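Skip to content
Home Blog Club Notes Projects About Contact
Search this site Type and hit enter

Club update for May

We are down to the last few weeks before the Skollness student round, and most evenings now go to the chip task. The arm has to lift a processor out of its pocket in the fixture plate, then do the same with a memory stick. Each team gets 8 minutes.

Hjalti Holst redrew the plate twice. The first print had pockets so tight that we had to pry parts out by hand. The one we use now is gray and prints overnight. 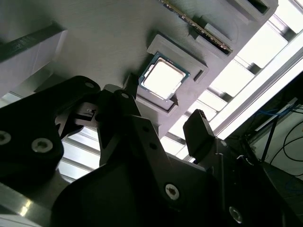
Grip height is still the main problem. If the fingers close too low they hit the wall of the pocket, and if they close too high they slide off the metal lid. Oluf Riis has logged 187 attempts so far and wants to keep going until the misses stop bunching up on one corner.

I'm rewriting the approach path so it comes in slower at the end. The four of us meet again at 4, same room. Bring the spare hex keys if you have them.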